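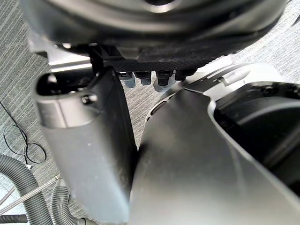 Zuletzt geändert: im Januar

Was ist eine Versicherung?

Stell dir vor, in deiner Straße stehen 30 Häuser. In jedem gibt es eine Heizung, einen Herd und Wasserrohre. Meistens funktioniert das alles. Aber manchmal platzt in einem Haus ein Rohr, und dann läuft Wasser über den Boden und durch die Decke. Das zu reparieren kostet viel Geld, oft mehr, als eine Familie gerade auf dem Konto hat.

Niemand weiß vorher, welches Haus es trifft. Deshalb können sich die Familien zusammentun. Jede zahlt regelmäßig einen kleinen Betrag in eine gemeinsame Kasse. Wenn bei einer Familie etwas kaputtgeht, wird die Reparatur aus dieser Kasse bezahlt. So ähnlich funktioniert eine Versicherung. Nur gehören zu einer echten Versicherung viel mehr Menschen, und eine Firma verwaltet das Geld.

Wichtige Wörter

Beitrag: Das Geld, das man regelmäßig an die Versicherung zahlt. Manche sagen auch Prämie dazu.

Police: Das Papier, auf dem steht, was versichert ist. Man spricht es „Polisse“ aus. Mit der Polizei hat es nichts zu tun.

Schaden: Etwas ist kaputt, verbrannt, nass geworden oder gestohlen.

Selbstbeteiligung: Der Teil vom Schaden, den man selbst bezahlt.

Ein Beispiel

Familie Stamatopoulos hat eine Hausratversicherung. Hausrat sind die Dinge, die man beim Umzug mitnimmt: Betten, Bücher, Fahrräder, der Fernseher. Eines Abends läuft die Waschmaschine aus. Der Teppich im Flur und ein kleines Regal sind hinüber. Der Schaden beträgt 473 Euro. In der Police steht eine Selbstbeteiligung von 30 Euro. Die Versicherung überweist der Familie also 443 Euro.

Vorher muss die Familie den Schaden melden. Sie macht Fotos, sucht die alten Rechnungen heraus und schreibt auf, was passiert ist. Bei größeren Schäden kommt manchmal jemand vorbei und sieht sich alles an. Diese Person heißt Gutachterin oder Gutachter.

Und wenn das Haus selbst beschädigt ist?

Für Wände, Dach und fest eingebaute Rohre gibt es eine andere Versicherung, die Wohngebäudeversicherung. Die schließt ab, wem das Haus gehört. Wer zur Miete wohnt, braucht sie nicht selbst.

Seit wann gibt es das?

Schon vor langer Zeit war Feuer in den Städten eine große Gefahr. Viele Häuser waren aus Holz und standen dicht beieinander. In Hamburg schlossen sich 1676 mehrere kleine Feuerkassen zu einer großen zusammen, der Hamburger Feuerkasse. 1677, ein Jahr später, gab es sie also schon – und es gibt sie bis heute.

Was eine Versicherung nicht bezahlt

Wer absichtlich etwas kaputt macht, bekommt dafür kein Geld. Auch Dinge, die einfach alt und abgenutzt sind, werden meistens nicht ersetzt. Was genau gilt, steht in der Police. Die ist oft lang und schwer zu lesen, auch für Erwachsene.

Zum Nachfragen

Frag zu Hause, welche Versicherungen ihr habt. Vielleicht gibt es einen Ordner dafür. Schau nach, ob du auf einer Police das Wort „Selbstbeteiligung“ findest – und welcher Betrag dahinter steht.

Text: Periklis Kalogeropoulos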